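Dobrar roupa com dois braços: notas do semestre

Em janeiro o nosso clube de robótica decidiu largar o seguidor de linha. Já tínhamos feito três versões dele, a última andava bem, e ninguém do segundo ano queria pegar na quarta. A Laiba Minhas propôs que tentássemos dobrar roupa. Na altura pareceu-me uma tarefa pequena. Fiquei com a parte de escrever o que fosse acontecendo, e este texto é uma versão limpa do caderno.

O projeto chama-se Barkia. O nome vem de uma lista que sobrou do concurso interno do ano passado, onde também estavam Surdu e Mistero. O Surdu acabou por ficar para o programa que grava as demonstrações e o Mistero para a pasta onde pomos tudo o que não sabemos explicar. Essa pasta cresceu bastante.

O método é simples de contar. Uma pessoa comanda os dois braços à distância e faz a dobra. O Surdu grava as posições das juntas, a abertura das garras e o vídeo. Depois treinamos um modelo com essas gravações e vemos se ele repete o movimento sozinho. Cada gravação boa conta como um episódio. As más também ficam guardadas, mas à parte, com uma nota sobre o que correu mal.

A meta que escrevemos no quadro foi 1.000 episódios. No fim do primeiro mês tínhamos 257. Perdemos muito tempo a discutir o que era uma dobra aceitável, porque cada um dobra em casa de maneira diferente e isso aparece nas gravações. O modelo aprendia uma mistura e hesitava a meio. Acabámos por escrever uma regra de uma página: primeiro alisar, depois a borda de baixo para cima, depois os lados, e só mexer num canto de cada vez. Quem não seguia a regra repetia o episódio.

A segunda coisa que atrasou foi o tecido. Malha fina cola-se à mesa e as pontas da garra passam por cima sem apanhar nada. Tecido grosso apanha-se bem, mas volta a abrir quando se larga. Os elásticos são o pior caso: a peça encolhe sozinha e o canto que estava num sítio já não está lá. 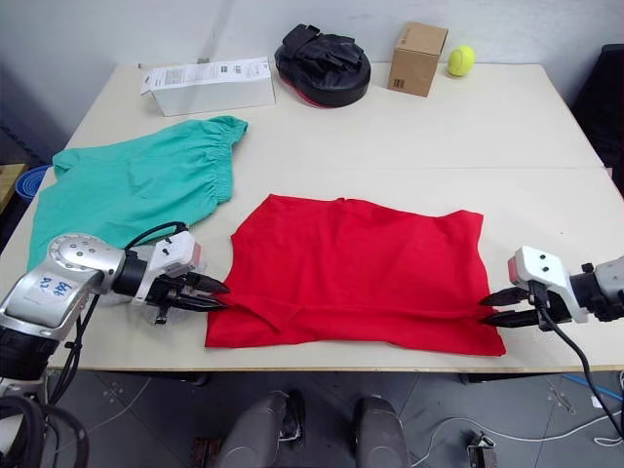
Foto: arquivo do projeto Barkia

A peça vermelha é a que nos deu mais trabalho nos cantos. Com a borda de baixo já virada, a garra da direita tem de chegar ao canto dobrado com os dedos abertos e entrar ao nível da mesa. Se vem um pouco mais alta, apanha só a camada de cima e desfaz a dobra. A garra da esquerda fica ao lado do tecido e quase não se mexe nessa fase. Nas primeiras gravações usávamos as duas ao mesmo tempo, por pressa, e a peça rodava em cima da mesa.

Também deixámos de arrumar demasiado. No início só havia uma peça em cima do tampo branco e nada mais. O modelo portava-se bem assim e falhava logo que alguém pousava outra coisa. Agora gravamos com outra peça amarrotada por perto e com objetos ao fundo: caixas de cartão, uma bola de ténis, uma luva de foco de boxe. Mudamos os objetos de lugar entre séries — é aborrecido, mas os resultados melhoraram.

Os cabos continuam a ser um problema. O da garra direita cai para fora da mesa e, quando o braço recua muito, fica esticado. A Laiba desenhou uma presilha, imprimimos 2 e uma partiu no mesmo dia. A outra aguentou. Falta imprimir mais com parede mais grossa.

Quanto a números: passámos a meta do quadro antes do que eu esperava, depois de a regra ficar escrita, e hoje temos 3.281 episódios, contando as séries curtas em que só se treina o canto. O modelo faz a primeira dobra bem na maior parte das vezes. A segunda ainda depende muito de como a primeira ficou. Com calções e outras peças de elástico ainda não temos nada que valha a pena mostrar.

Para o próximo período ficou combinado o seguinte. Vamos trocar o programa de treino pelo Hedetti, que um colega do terceiro ano começou no verão e que lê as gravações sem as converter. Vamos gravar peças mais pequenas. E vamos rever as notas dos episódios maus, que foram escritas por seis pessoas diferentes e em que a palavra «escorregou» quer dizer pelo menos três coisas.

A folha com a regra da dobra está colada na porta do armário. Quem quiser uma cópia pode deixar o e-mail nos comentários e eu mando.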